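**Ticket 102: right hand stops above the basket, operators step in by hand**
Site: Eltum, sorting room, station 5
Opened by: day shift
Priority: normal
Status: open, waiting for answer from Bosus

Since the update in July we have this problem on station 5. The arm goes to the basket, the hand opens, and then it waits. After 13 seconds the screen shows "grip not confirmed" and the operator must press continue. On Friday's shift it happened 7 times, mostly with soft goods. With boxes and tins we never have it.

What we tried already:

- restarted the Pimimum controller, no change
- cleaned the fingertips with a dry cloth, a little better for one hour
- changed the grip profile from "firm" to "soft fruit", better but not solved
- moved the basket closer to the middle of the table

With the soft fruit profile, the hand can close on grapes and the message comes less often.

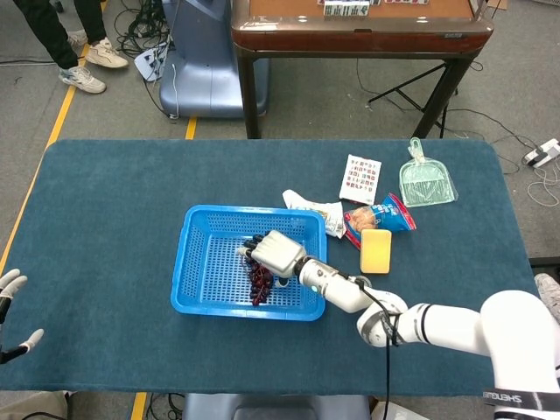
*Station 5, right hand closed on the grapes in the blue basket.*

I want to add something about the work, as the form asks only about the machine. Before, two people sorted at this table and they talked and changed places when they were tired. Now one person watches and presses continue. The colleagues say the hands are less sore, but the eyes are more tired, and it is difficult to stay attentive when the stop can come at any moment. Could the message have a sound? Then the person could prepare the next basket in the meantime.

**Update, Sat 17 October:** Qiu support asked for the log file, sent this morning. They suggest a longer waiting time before the message. I don't agree with this, it only hides the stop and makes the shift slower.

**Questions still open:**

1. Can we keep a separate profile for each kind of goods?
2. Who is allowed to change it, the operator or only the shift leader?

Please do not close the ticket before both are answered.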